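Trial week, second entry

Started at 6 in the morning because I wanted the license server to myself before Santino got in. Skellik is a service from Grarkar that gives you simulated building interiors for training and testing indoor delivery robots. We have it on trial through the end of February, and I am supposed to say whether we should pay for it. Yesterday was all installation. The installer wanted a newer graphics driver than the one we had, and after the update the desktop came up in the wrong resolution and stayed that way until after lunch. I wrote to support and Danica Kos answered within the hour with a line to change in the config. It worked, so full marks for that.

The package comes with 224 ready-made interiors. They are sorted into folders by type: offices, clinics, apartments, hallways, storage. I stuck to hallways, as that is where our own cart has trouble. Nahuel wants numbers on narrow passages and I would like to have them for him before he asks again.

The loading time is fine. A hallway comes up in under a minute on the old machine. The settings panel is harder to like. Lighting, textures and physics are on separate tabs, and if you leave a tab without pressing Apply you lose the changes with no warning. I lost mine twice. After that I kept a text file open next to it and typed every value in there first.

The hallway I used most of the day has a blue carpet and a tall wooden cabinet standing against the left wall. The cabinet is on short feet with a little gap under it, and I picked it for that. Our cart's low sensor is bad with furniture on legs. At the end there is a white low cabinet with small things along the top, and a red fire extinguisher on the floor in front of it near the right wall. I set the extinguisher as the stopping target. 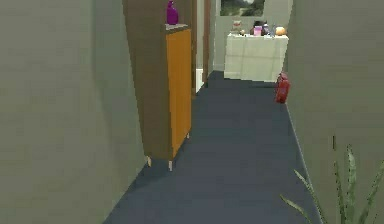
Indoor Navigation Group, Acuña Building

I did 15 runs down that hallway before noon with our own planner plugged in. The cart model is the generic one that ships with Skellik, with the width and wheelbase changed to match ours. Most runs went straight down the carpet and stopped where they should. In 5 of them the planner pulled too far right at the start and clipped the plant leaves in the near corner. The leaves count as solid in the physics settings, so the run is marked as a collision. A real cart would brush past them. There is a checkbox for soft objects but it is on the object and not on the scene, so you have to go and find each plant and tick it. I wrote that down for Danica.

Hugo Pons came by around then and asked why the walls are so plain. He thinks the flat gray-green will make the vision part look better than it is. I agree with him. The surfaces are simple, and the light is soft and even all the way down. Our real corridors have shiny floors and a window at one end. There is a texture randomizer in the higher plan, which we don't have in the trial. I asked for a temporary key and have not heard back.

Compared it with Fleltier over lunch, going by my notes from last year. Fleltier had better looking rooms but far fewer of them, and every change to a room had to go through their people. With Skellik I can move the furniture myself. In the afternoon I slid the tall cabinet out from the wall a bit at a time to see when the planner would give up. It gave up sooner than I expected – I think our safety margin is set too wide, so that one is on us and not on Grarkar.

Brenda Ledesma asked about price at the end of the day. The quote is per seat, per year, and the export tool is extra. I told her I would not sign for the export tool until I have seen a scene go out and come back in with the collision shapes intact. Santino tried it on his machine and got the shapes but no names on the objects, so everything was called mesh plus a number. He is going to try again with the other file format.

Left the overnight batch running on the same hallway with the door opening past the cabinet marked as off limits. Turned the monitor off and left a note on the keyboard so the machine doesn't get restarted. Need to bring the long network cable tomorrow.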